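Keeping the Club Room Ready: Household Tips from Our Student Robot Project

By Eyerusalem Abera
10 June 2022

Our project is named Brimitz. It is a student club at the Clitesbridge evening school, and we teach a robot arm to put household things into baskets and onto shelves. I am responsible for the room and for all the objects. Many parents and new members ask me how we keep so many toys, packages, cables and baskets in order, so I have collected here what I learned. Most of it works also in a normal kitchen or a child's room.

Choosing baskets

Take a basket with a stiff wall. We bought very soft ones in our first year, and when something touched the rim, the whole side folded down. A person can hold the side with the other hand. Our arm has only one hand, and a small child with full arms has the same problem.

Look for a rim which you can see well against the inside. The students who write the vision part asked me for this, but my grandmother also liked it when I made the same change in her pantry. She finds the opening more quickly in the evening.

Handles should be able to lie down or they should be short. A long handle that stands in an arch over the opening catches sleeves, spoons, and in our case fingers. Before each practice we push the handles to the outside. If they come back, put a clothespin on them for one night. 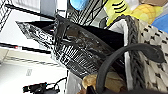
Leave more space between basket and shelf than you think is necessary. Our rule is the width of a flat hand on each side. When the gap is smaller, the arm goes in well but comes out badly, and it pulls the basket with it. In a kitchen you will notice the same thing with a heavy pot between two others.

Under a basket that slides, put a piece of the rubber mesh that is sold for drawers. Cut it a little smaller than the bottom so it does not show. Wash it with dish soap when it becomes dusty, and let it dry flat.

Toys as practice objects

We practice mostly with toys, because they have many shapes and nothing bad happens when they fall. Toy food is very useful. Plush toys are the hardest for the students, as they change their form every time.

Wash plush toys inside a pillowcase with a knot in it, with cold water and the gentle program. Do not use fabric softener on toys that have to be gripped. It leaves them slippery, and Team Seixas lost a full afternoon in August looking for a mistake in their program before we understood this.

Hard plastic toys get a wipe with warm water and one drop of dish soap. For the grooves I use an old toothbrush. Sticky places from price labels go away with cooking oil: put it on, wait ten minutes, rub, then wash the oil off very well.

Empty food packages can be used again. Open them on the bottom and not on the top, shake out the crumbs, and fill them with dry rice in a closed bag or with crumpled paper. Close the bottom with wide tape. Write the month on the tape and throw the package away when the corners are soft.

Wire shelves

Wire shelves are good for us because dust falls through and the students can see from the side what is standing there. They have also some disadvantages. Small things tip over between the wires, and bags slip to the front. For small things, cut a piece of thick cardboard to the size of the shelf and lay it on the wire. For bags, use a basket.

Check every week that the shelf does not move when you push it with one finger. If it does, turn the feet until all four stand on the floor. If a shelf has dropped on one side, empty it, take it off, press the plastic sleeves together again on the posts, and put it back from above. A rubber hammer helps, or a normal hammer with a folded towel.

Keep one basket per shelf when you are practicing with it. The other baskets can wait on the table. On the shelf underneath we are less strict.
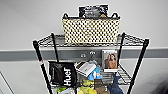

The polka dot basket on the top shelf, with the mixed things below it.

To clean the wire, put an old cotton sock on your hand, make it damp, and go along every wire in one direction. Dry it with the second sock. Do not spray water directly when there are electric parts close to the shelf.

Cables

Tie cables with hook-and-loop strips and not with plastic ties. We change something at every meeting, and cutting plastic ties near a cable is how we lost 2 good ones. Put a small paper label on both ends of each cable. Pencil is better than ink here, which goes away from sweaty hands.

At the end of the evening

Motors off first, then the supply, then the lights. Toys go back into the box, packages onto the lower shelf. The new members from Team Grevateo should please also bring back the socks after washing. We started with 36 and the drawer is almost empty.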